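Notes from the long table

Regular visitors to Hakville will know the long table by the window, the one where coats get dropped, seed packets get sorted and somebody's library book always seems to spend the night. It has had a good cleaning this spring, and so many of you have asked how it was done (and whether you could do the same at home, which of course you can!) that I thought I would write it all out properly instead of repeating myself over the coffee pot.

The top is wood, pale as honey, and it had been gathering rings and sticky patches since we reopened the room in September. I am fond of a table that shows it has been used, but there is a limit, and when my sleeve stuck to it during the Drirgate supper I decided we had reached it. I started with a soft cloth wrung out in warm water with a drop of dish soap, working along the grain a little at a time and drying as I went. Please don't flood it. I did that to my mother's sideboard years ago and I still hear about it at holidays.

The rings took longer. A little patience and a second pass the next morning got most of them, and the stubborn ones I have decided to live with. After that came a thin coat of the Rident wax, left alone for 4 hours and buffed with an old pillowcase. One tin did the whole top and there is a good half left on the shelf under the sink if anyone would like to borrow it. 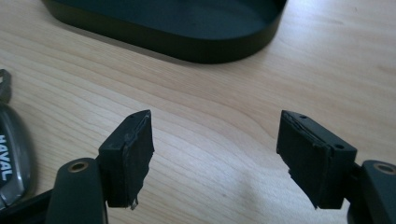
Page last changed: April 2018

The black oval tray is staying on the table, by popular request. It's a handy thing to have, with those rounded ends and a rim all the way along the front, and I would like it to be the home for pens, keys, loose buttons and all the other little bits that otherwise wander off across the wood. If you bring a plant, a mug or anything that might drip, please set it in the tray too, and give the bottom a wipe before you leave. Lift it when you move it, please, and don't slide it! Wax will forgive a good deal, but it does not care for grit being dragged over it.

We have also put by $115 toward felt pads and a proper cover for the bigger suppers. The cover we liked best, from the Hegyi catalog, comes to $205 with delivery, so we are a fair way along, and the jam sale ought to help. I have seven jars of plum at home already labeled, and I would be glad of anyone else's marmalade, particularly the dark kind with the thick peel, which was gone before lunch last time and left several people quite put out.

Clean cloths are in the drawer nearest the door. Used ones go in the bag on the hook, and I will take them home to wash with mine.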